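How Sevelside Got Its Lantern Parade Back
Student project report, Local Culture and Events

I picked the Sevelside lantern parade for my project because my aunt used to march in it, and because I figured there would be a big box of records somewhere. There was no box! What I found was a shelf in the back of the Pirnville library with a few programs on it, and after that I mostly had to talk to people, which ended up being the best part.

The first person I called was Larysa Palamarchuk, who led the Semeniuk troupe for years (the troupe is named after the street where everybody used to meet, so don't go looking for a Mr. Semeniuk like I did). She told me the parade stopped when the old route got torn up for the new water line, and then it just didn't start again. People got busy. Kids moved away. "We kept saying next November," she told me, "and then my daughter was in college."

Then last year it came back, with 165 marchers, and the town decided to name the little square by the bridge after Antonina Zakharchenko, who sewed costumes for three generations of marchers. I was there for the naming on Friday night. She is tiny and she had to stand on a step to reach the microphone, and she spent most of her speech telling off a boy in the front row for dragging his cape. I loved her right away.
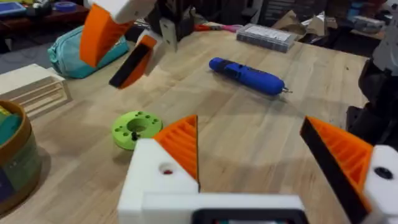 Costumes were the part of the parade I knew the least about, so I gave them the biggest chunk of my time. Antonina let me sit with her for 3 afternoons while she fixed up the older pieces, and I learned that each troupe holds on to its colors pretty fiercely. Semeniuk marches in green and silver. The Bridge Street kids are in orange, a good loud orange like the two triangular fingers on that gripper, and from what Larysa says you can pick them out from the far end of the route even after dark. Antonina dyes the fabric herself and won't give out the recipe (I asked twice). She also showed me how the capes are weighted at the hem so they swing when you turn, and I got to try one on. It's a lot heavier than you'd think.

The lanterns are a whole other story. Hnat Kravets builds the frames in his garage and he made 31 of the large ones last year, the kind that take two people to carry. He wants more help and asked me to put that in the report, so I'm putting it in. The small hand lanterns get made at the school the week before, and that's where most families get pulled in.

I also passed out a survey, and 383 people filled it out, way more than I was ready for. I typed in the answers over a weekend with my friend Rasmus Mockus reading them out loud to me. Most people wanted the parade to start earlier so little kids can stay to the end. A good number wanted the old route back past the bakery. One person wrote "more drums" in every single box, and I kind of agree.

If I did this again I would record my interviews, since my handwriting got pretty bad by the third afternoon. I'd also talk to the drummers. Ihor Kravchuk runs that group and we kept missing each other, so he only shows up here as a name on a program. He did say I can come to practice this fall and try the bass drum.

Contact the Pirnville student projects page | Copyright Pirnville Student Projects | Back to top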